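Why Can You See Through Some Things?

Hold your hand up in front of your face. You can't see through it, can you? Now look out of a window. There's the street, and the neighbor's dog, and maybe a bit of rain (if you live in Lerkescombe, where I grew up, there is nearly always a bit of rain). The window is right there in front of your nose, and yet your eyes go straight past it!

Things we can see through are called transparent. It's a long word, so say it slowly: trans-PAIR-ent. Light goes in one side of a transparent thing and comes out the other side without getting too muddled on the way. Glass is like that, and so is clean water, and so are many kinds of plastic.

A clear plastic sheet is a lovely thing to learn with, and you may well have one at home, perhaps as a folder or the lid of a box. Lay it flat on a white table and it nearly disappears. You have to hunt for its edges. But add some color and your eyes find it right away.

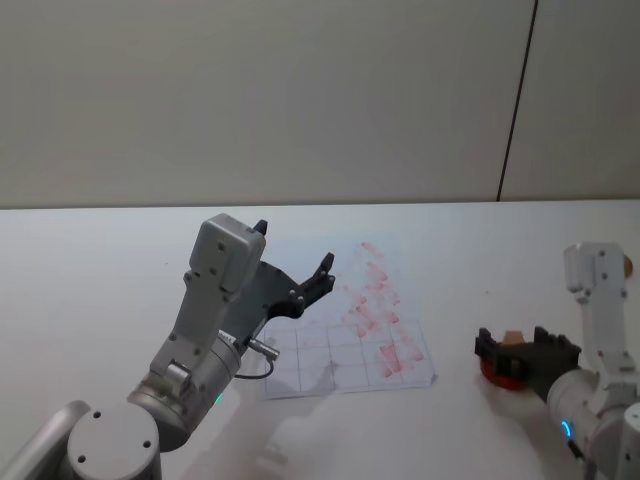
A clear sheet on a white table, with pinkish-red smudges and a grid of thin dark lines.

Look for a spot with no red on it, and you'll find the white of the table shining up through the plastic. Then find where the red is darkest, down toward the lower right. Color gets in the way of light. A faint smear lets plenty of it through, and a thick, dark patch usually lets through much less.

There's a middle kind of thing, too, called translucent. Wax paper is a good one. Light gets through, but it's been bumped about so much that you only see a blur. And things that stop light altogether, like a wooden door or your very own hand, are called opaque.

Would you like to try it? Ask a grown-up for a clear folder, some wax paper and a piece of cardboard. Draw a big star on white paper and cover it with each one in turn. Which one hides the star? Which one makes it fuzzy? My friend Na-rae Maeng tried 12 different things from her kitchen drawers, and the one that surprised her most was a slice of cucumber.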